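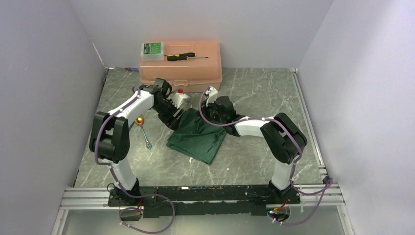
Fig. 1. Dark green cloth, held at a corner and on the opposite side.

Textiles for Non-Specialists
Lecture 4: What the label says and what the cloth does
Brakwood Evening Program
Lecturer: Sewwandi Ranasinghe. Handout edited by Vivek Semwal.

Bring one item from home with its care label still attached. Towels are fine. Please do not bring anything you would be upset to see snipped at the hem.

1. Where we left off

Last time we separated fiber, yarn and fabric, and several of you were annoyed at how rarely shops do the same. "Cotton" names a fiber. "Satin" names a weave. "Flannel" mostly names a finish, and people will still tell you it is a material. A satin sheet may be cotton, polyester or silk, and the shop that puts SATIN in large letters and the fiber in small ones is counting on you to think of silk.

Keep the three levels apart tonight. Most of the claims we look at are true on one level and get sold on another.

2. Thread count

Thread count is the number of lengthwise threads (warp) plus the number of crosswise threads (weft) in a square inch of fabric. As a measurement it is perfectly sensible. As a measure of quality it is close to useless once you leave a narrow range of plain cotton sheeting.

The trouble is in what gets counted. Yarn can be made of one strand or of several twisted together (plies). Count each ply as a thread and the number doubles or triples without the cloth changing at all. Some sellers do this openly, some bury it, and a few seem not to know which kind of number they are printing.

High counts also need thin yarn, and thin yarn made from short, cheap fiber is weak. It pills and it tears. A sheet with a modest count in good long fiber will usually outlast it, although "usually" is carrying some weight there and I don't have a wash trial to show you that I would fully trust.

What to ask instead: what fiber, what staple length, single or plied yarn, what weave. Expect not to get an answer to the second.

3. Hand, and the trick of touching things in shops

"Hand" is the trade word for how a fabric feels. Softness, stiffness, warmth, slipperiness, the lot. It matters, and it is also the easiest property to fake.

New cloth is nearly always finished with something. Silicone softeners make it slick. Starch or resin makes it crisp and gives thin cloth a body it doesn't have. Brushing raises a nap that feels thick. Much of this goes in the first few washes, so the hand you bought may be gone by the end of the month.

We will pass around two pieces of the Illham napkin cloth, one as bought and one washed. Write down which you prefer before you turn over the tag. Last year's group mostly liked the unwashed one and then spent a good while explaining that they had known all along.

A rough check for heavy starch: rub the cloth hard against itself over something dark and look for powder. Finding none proves very little, as resins don't powder.

4. Drape

Drape is how cloth hangs under its own weight. It depends on the weight of the fabric, how easily it bends, and how easily it shears (how far the warp and weft can slide out of square). It also depends on where you hold it, and people forget this constantly. The same piece looks limp hung from one point and stiff hung along an edge.

So be careful with any picture of hanging fabric, including those in catalogs and including ours. Without the weight, the weave and the direction of the grain you can't tell one cloth from another by its folds.

The standard lab approach lays a disk of fabric over a smaller disk and measures the shadow the overhang casts. You get a percentage. It is repeatable, which is nice, but two fabrics with the same percentage can fold quite differently, one in a few broad waves and the other in many small ones. A dressmaker sees this immediately. The number doesn't.

Try at home: cut a strip along the warp, a strip along the weft and a strip on the bias, all the same size. Slide each off the edge of a table and see how far it sticks out before it bends down. The bias strip will surprise anyone who has never sewn a skirt.

5. "Wrinkle-free," "easy care," "non-iron"

None of these is a promise you can hold anyone to without a stated test. Fabric samples are normally compared by eye with a set of graded replicas after laundering, and somebody decides which replica the sample is most like. Trained people do agree with each other fairly well. But "wrinkle-free" on a package doesn't tell you the grade, or how many washes came first, or whether the sample was tumble dried and taken out at once, as almost no shirt in a real household ever is.

On cotton, the effect usually comes from a resin that ties the cellulose chains together so they spring back. The cost is strength. Tied chains share a load badly, so treated cotton tears and wears through sooner, and collars and cuffs go first. You are trading ironing time for shirt life. That may be a fine trade! I only object to hearing about half of it.

Polyester blends resist creasing for a different reason, and the label rarely says which approach you have paid for. Read the fiber content. If it is all cotton and claims not to crease, assume resin.

6. Shrinkage

Two separate things go by this name.

Relaxation shrinkage: cloth is stretched during weaving and finishing, and water lets it go back. Most of it happens in the early washes and then stops.

Felting: wool only, or nearly. Heat, moisture and rubbing make the scaly fibers creep and lock. It keeps going as long as you keep doing it, and you can't properly reverse it, whatever you have read about hair conditioner. Conditioner will help you pull a mildly shrunken sweater back toward shape. It doesn't unlock felt.

"Preshrunk" means some shrinkage has been taken out. Some is left. The Kong curtain fabric on the side table was sold as preshrunk, and Vivek's marked panel went from 48 inches to 46 after washing. That is 2 inches, enough to show a strip of wall. One panel is one panel, so please don't quote it as a finding. But wash curtain fabric before you hem it.

7. Care symbols

The washtub gives the maximum treatment the maker is willing to stand behind. It is a ceiling, and a cautious one. "Dry clean only" sometimes reflects a real hazard (a lining that shrinks at a different rate, a dye that bleeds, fused interfacing that bubbles) and sometimes reflects a maker who didn't care to test anything else. The label won't tell you which. Test the dye on an inside seam with a damp white cloth, and if the garment has structure, leave it to the cleaner.

8. Questions from last session

Is bamboo fabric natural? The plant is. Most of what is sold as bamboo is viscose, made by dissolving plant pulp in chemicals and squirting it back out as filament. Nothing wrong with wearing it. As for the antibacterial claims, ask for the test on the finished cloth.

Does vinegar set dye? I know of no good reason to think it does for cotton. It has a use with acid dyes on wool, while the dyeing is going on, and the advice seems to have wandered from there.

Is the Fomer fabric shaver worth buying? It removes pills by cutting them off. The fiber in those pills came out of your sweater. Use it if the look bothers you, and go lightly.

For next time

Read pages 28 to 48 of the course packet, on dyes and finishes. Skip the boxed section on color psychology, which is there because the packet came with it.

Copy out one claim from a textile package, word for word. Underneath, write what would have to be measured for the claim to be true, and on what: fiber, yarn or finished fabric. If you can't think of anything that could be measured, write that down as your answer and bring the package.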